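Care labels should state a number of cycles

Sewn goods carry labels that tell the owner how to wash them. The label gives a water temperature, a drying method and sometimes a warning about bleach. It does not say how many times the item can go through that process before the fabric, the print or the seams stop doing their job. I think it should, and I think the number is cheaper to produce than manufacturers claim.

Most mills already test for it. A coated polyester is washed, dried, abraded and inspected at fixed intervals, and the results go into a spec sheet that the buyer at the brand reads once. The data exist at the point of purchase between firms and then disappear before the item reaches a store. When I worked in the test room at Brinico, we ran every incoming lining fabric to failure or to 25 cycles, whichever came first. The sheet had a column for each stage. None of it was printed on anything a customer could read.

The usual objection is that home washing varies too much. Load size, water hardness, spin speed and detergent dose all change the result. Necati Türkmen made this case to me at length in February, and he is right about the variation. Tires have the same problem. Roads, loads and drivers differ, and a treadwear grade is still printed on the sidewall, because a comparative figure under stated conditions is useful even when the absolute figure is off. A shopper choosing between two raincoats needs to know which coating lasts longer in the same machine.

A second objection concerns liability. If the label says 25 and the coating peels at 19, the owner will want money back. Parisa Karimi, who writes warranty terms for a living, considers this manageable: state the test method on the label and call the figure a rating. I would go further and let the owner have the money back, but her version would be enough to start.

The harder question is what counts as failure. For a towel it might be loss of absorbency. For a rain shell it is water getting through at a given pressure. For a printed item there are at least two separate endpoints, cracking of the ink and fading of the ground color, and they rarely arrive together. My preference is to report the earliest endpoint and name it.

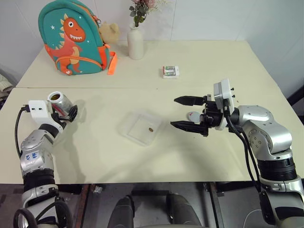
Naming the endpoint matters because repair depends on it. A shell that has lost its surface finish can be treated again at home in 2 steps, a wash and a heat set. A shell whose inner coating has come away from the face fabric cannot. Both are sold today with the same symbols on the label, and owners throw both away at the same stage — the first time water gets in. A line reading "finish, 25" would tell them which problem they probably have.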